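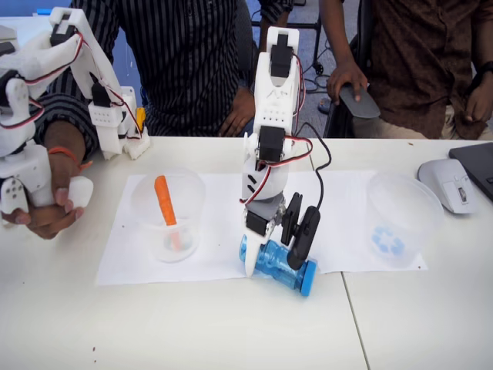 How to keep score for a Sunday league side

Print this page | E-mail this page

Every amateur football club has a person who knows how many goals the centre forward got last season, and every amateur football club has a centre forward who remembers a different number. I did the records for Clumach Rovers for longer than I care to admit, and what follows is the method I ended up with. You'll need a pencil, a hardback notebook and a fairly thick skin.

1. Get the team sheet before kick-off

Write down the starting eleven and the subs, with shirt numbers, while they are still standing still. Full names, please. We once had three Daves on the bench and the records for that autumn are best treated as folklore. If the manager says the team is "more or less" the same as last week, ask again.

2. Draw your columns

One page per match. Down the left, the minute. Then who, what, and a wide column for remarks. The remarks column is where you put things like "went in off his knee", which he will deny by teatime.

3. Start your own watch

Referees at our level keep their own time and it is a private matter between them and the watch. Start yours on the first whistle and leave it alone. A goal in the opening minute is written as 1, and stoppage time as 45+2 or 90+3, so that second-half goals don't get mixed up with first-half ones.

4. Decide who scored

This is the hard one. My rule is simple enough: if the shot was going in anyway, the striker gets it, deflection or no deflection. If it was heading for the allotments until a defender's shin intervened, it's an own goal. Decide on the spot and write it in pen. Appeals may be heard in the pub, where they will be turned down.

5. Be mean with assists

An assist is the last pass before the goal, on purpose. A clearance that the wind brought back doesn't count. Gajewski, our left back, claimed 25 in one season. I gave him four, and one of those was generous.

6. Cards and substitutions

Note the minute, the player and the colour. For the reason, "dissent" covers nearly everything. Changes go down as off/on, in that order. If your lot use rolling subs, only record the first appearance or you'll miss the football altogether.

7. Copy it up the same evening

Mud is not a good archival material. Copy the page into a spreadsheet while you can still read it: one row per player per match, with columns for started, came on, goals, assists and cards. Resist colour-coding. I didn't, and the 2011 tab looks like a deckchair.

8. Add up twice a year

Once at Christmas and once in August before the new season starts. When I finally totalled the lot, Rovers had played 383 league matches and let in 1,805 goals, a figure the then goalkeeper asked me to keep out of the programme.

Updated March 2025

Comments (3)

Leokadia Czerwiński: We do step 4 by a show of hands in the car park at Bromley. Don't recommend it. Still arguing over one from the spring.

Analyn Rivera: What do you do about abandoned matches? Ours was called off after 39 minutes with us two up, and my son would like his goals.

RoversScribe: Analyn, separate page at the back, marked "void". He can have them in spirit. Check your league's rules though, some let the result stand.

Contact us | © Clumach Rovers Supporters' Pages | Back to top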